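Up at six again, before the heater had done anything useful. Put the kettle on and stood at the back door for a while. There was fog down over the creek and the neighbour's chooks were already going. It's the start of March and the mornings have turned, though by lunch it was warm enough to have the sleeves rolled up.

Today was the day I'd set aside for the rainwater tank. It has been dropping faster than it should for weeks. I dip it with the marked stick every few days, and the last two readings were well below what we use between us for the garden and the toilet. I walked the line from the tank to the house with my hand on the pipe as I went. Nothing at the tank fitting, nothing at the first elbow. The ground was soft beside the third post of the fence, so I got the narrow shovel and dug there.

The pipe was deeper than I remembered burying it. It took most of an hour to get to, with roots from the bottlebrush all through the trench. The joint had a hairline split along the underside and was weeping steadily. It's an old Flumix coupling from when we first put the tank in, and the plastic has gone chalky. I turned the water off at the tank, cut the joint out with the hacksaw and drove in to town for a new one.

The hardware shop doesn't stock Flumix any more. The fellow at the counter offered me a Trestex one instead, which he said would take the same pipe. It cost 11 dollars, and I bought 2 so there'd be a spare in the shed. I also got a roll of thread tape, some sandpaper and a bag of blood and bone for the lemon tree. Stopped at the bakery on the way back and had a pork roll from Đoàn, sitting in the ute with the window down. They've put the price up again but it was still good, and they don't skimp on the chilli.

Back home by half past eleven. I cleaned up the pipe ends, pushed the new coupling on and did it up by hand, then another half turn with the grips. Turned the tank on and sat on the upturned bucket to watch it. One side beaded up after a few minutes. I took it apart again, found grit on the seal, wiped it and put it back together. After that it stayed dry.
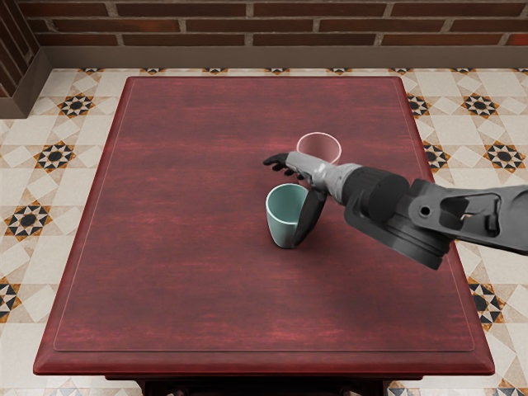
Should I have replaced the whole run while the trench was open? Probably the sensible thing would have been to do it all, but the rest of the pipe looked sound and I didn't have the money set aside.

I left the trench open for the afternoon so I could check the joint once more before covering it. In the meantime I cleaned the leaf screen on top of the tank. There was a mat of gum leaves and a dead skink in it, and the mesh has a tear near the rim that will let mozzies in. I've folded a bit of flywire over it for now. The Flukico catalogue has a replacement screen but they want 122 dollars for it, and I think I can make one out of the stainless offcuts behind the shed.

The gutters on the north side need doing as well. I got up the ladder to look and they're half full from the downpipe to the corner. That's a job for a cooler day — and I'd sooner have someone on the ground holding the ladder.

Checked the joint at four. Still dry. Backfilled with the sandy stuff first, then the clay, and tramped it down. I put a painted brick on top to mark the spot so I'm not guessing next time. Dipped the tank before I came in and wrote the level on the calendar in the laundry.

Shoulders are sore tonight and there's a blister on my right palm where the shovel handle is rough. I meant to sand it with the paper I bought and forgot. We had soup and toast for tea. There's a bit of wind getting up now from the south and the radio says showers by morning, so I've brought the washing in and shut the shed.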